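Jekport Set-up Guide
Part 6: Teaching the planner to sort by written label
By Yaa Bonsu
Last updated: October

By now you should have the head camera talking to Jekport and the arm homing without complaint. I'd do this part in one sitting if you can, because the planner and the label reader share a settings file and it's easy to lose track of which half you've changed.

1. Open the task file and set the mode to "sort by label". Leave the grasp list alone for now.

2. Write your labels by hand, one per sheet, in plain lowercase. I use "fruits" and "office supplies" for everything. Lay each sheet flat in front of its basket, on the side nearest the robot.

3. Press Read Labels. You want both words back in the log, each paired with a basket. If a label comes back as "unknown", write it bigger and try again.

Note: two-line labels are fine. The reader joins the lines before it passes them on — older versions didn't, and I spent a whole afternoon with a basket called "office".

4. Put out a few things from each group in the middle of the table, with a bit of space between them. Press Snapshot and check that every item gets its own outline.

5. Set the arm speed to Slow and press Run.

Our bench, with the fruits and office supplies baskets:
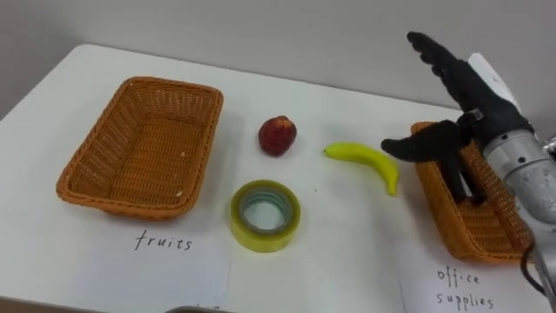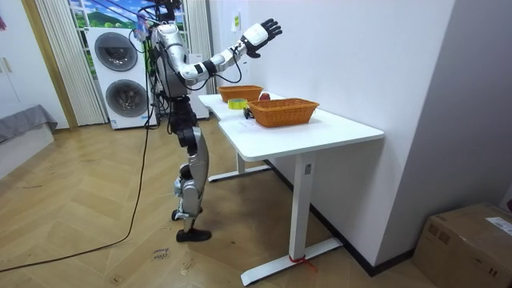
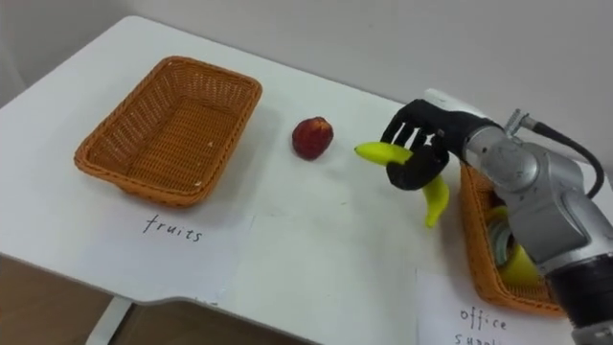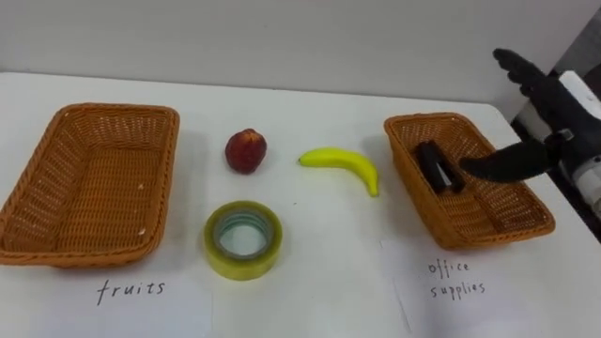 6. Keep the plan window open while it runs. You'll see a queue of pick and place steps, and the one in progress is shown in bold. The queue is rebuilt after every place, so don't panic if the order shuffles halfway through. Mine does it all the time!

7. When the queue is empty, press Stop and then Save Run. Runs are numbered for you (I'm on 108, which says something about my spare time).

Caution: never reach over the table while a step is in bold. Press Pause first and wait for the arm light to go steady. Pause finishes the current move before it holds, so there's a short gap where the arm is still going. If you need it to stop dead, use the red button.

Note on hidden items: if the arm blocks the head camera's view of a basket, the planner keeps the last contents it saw and marks them as "remembered". It clears the mark once it gets a good look again. If you find that things stay remembered for ages, raise the Retreat Height setting a notch so the hand moves further out of the way between picks.

Error 13 means the planner has found an item and can't match it to either label. Iddrisu Kyei wrote that bit and he set it to be fussy on purpose. You can loosen it with the Match slider, but I'd go gently, as a loose match will happily file anything anywhere. Try renaming the label first.

Once you've had a clean run at Slow, move up to Normal and repeat from step 4. Part 7 covers swapping the labels over while a task is paused.

Questions? Contact the Jekport desk at Balesell | © Balesell | Back to top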